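Chapter 3
The Gripper and the Packing Bench

What this chapter covers: what gets handed over first when a machine comes into a workplace, what stays with people, who decides. Also pay grades, briefly. Key terms at the end of the opening section.

Start with a gift packing room. Fostent, mail order, second floor, 32 people on the day shift before the first arm was bolted down. Orders came up from the stockroom, got wrapped or bagged, went out on a cart. No conveyor. Mostly hands, tape, tissue paper and a radio.

In November the company put in one arm, bought through an integrator called Drarkeck. The pitch to the staff was short. The arm would take the lifting and the sorting, people would keep the nice work – ribbons, notes, checking. Most of the packers had heard something like it at earlier jobs. Some believed it. Emiliano Garrido, shift lead at the time, wrote one line in the log that night: "Ask what happens to the bag station."

Good question, as it went. The bag station was the job everyone started on. You learned the products there, you learned who was fast and who would help you. Low paid, easy to teach. On paper the simplest job in the room.
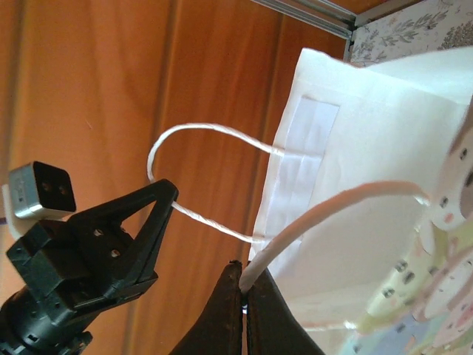

Tasks that look simple on a job sheet are often the ones that resist automation longest, and this matters for how you read any plan that ranks jobs by difficulty. A person picks up a bag without thinking about it. The machine has to find something to hold, get a finger to it, and not crush or tear what is attached. Take the white paper bag with the cartoon faces: its rope handle is thin and twisted and makes a long loop, and the open triangle of the gripper's finger has to come right up to the bend of it. Paper creases, too. A second handle, pink and thicker, curves across the front, so even "grab the handle" is not a full instruction. Which one? A new hire would ask, or just know. Somebody has to tell the arm, and that telling is work – it has to be on somebody's job sheet and it has to be paid.

At Fostent it was on no one's sheet. The packers did it anyway. They turned bags so the handles faced the right way, straightened rope, stopped the arm, started it again. Supervisors called this "helping out." In this book we call it support work, and we will come back to it in every chapter from here on.

Three things changed over the first 23 weeks. The pace, first. The arm was slower than a good packer but it didn't stop to talk, and people next to it stopped talking as well. Then the starting job went. New hires were put straight on checking, with nothing behind them, and made mistakes that got blamed on the checking. Last, the stop button. Only shift leads were allowed to press it at first. So a packer who saw a handle about to rip had to shout accross the room.

Omar Abou Jaoude, who ran training, got that last rule dropped. He made a list of every stop and who had asked for it. Brought 100 entries to the managers and read them out. Took most of an afternoon. After that anyone at the bench could stop the arm, and support work got a line on the job sheet and a small raise with it. Smaller than what was asked for.

Compare Choo, a competing packer with the same kind of arm and a different order of events. There the staff were asked beforehand – two meetings, paid time. The bag station was kept as a training post and the arm was put on box stacking. Fewer complaints, less money saved in year one. We look at both sets of books in section 3.2, and it is not a clean win for either.

Before you read on, note down a job you have done or watched closely. Which parts of it were never writen down? Keep the note, you'll need it for the exercise at the end of the chapter.

Key terms: support work, entry task, stop authority, job sheet, pace setting.

3.1 Who teaches the machine

The Clakwood agreement is the usual place to begin. It is short, only a few pages, and it treats showing a machine how to do a task as skilled labor with its own pay grade.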